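3.2 Play food and the words children bring to it

We came to this part of the study with a fairly simple hope, namely that children who handle play vegetables at home would find it easier to name the real ones at the market. Families in Olville and Bandton were kind enough to keep a mealtime diary for us, and 311 of the 330 diaries came back in a state we could read. Many parents wrote far more than we had asked for - whole pages, sometimes, on soup and the arguments around it.

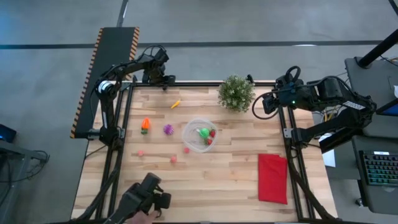
The diaries suggest that color comes first and the name a good while later. A child may ask for "the purple one" for weeks before saying cabbage, and in 23 families the color word stayed in use even after the proper name was well known. Rafferty had warned us to expect this, and we are glad we left room on the form for nicknames. Striped vegetables gave the most trouble, with cabbage and onion swapped back and forth quite happily, and grownups were not always much help in settling the matter.

Figure 2. Brightly colored toy produce in a clear plastic bowl, with a purple-and-white striped piece near the top left.
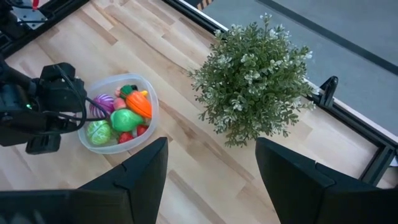 3.3 Differences between the two towns

Bandton parents shopped with their children more often, and their diaries hold a richer stock of names for greens and roots. We would not lean on this too heavily, as the market in Olville was closed for 12 days during the diary period.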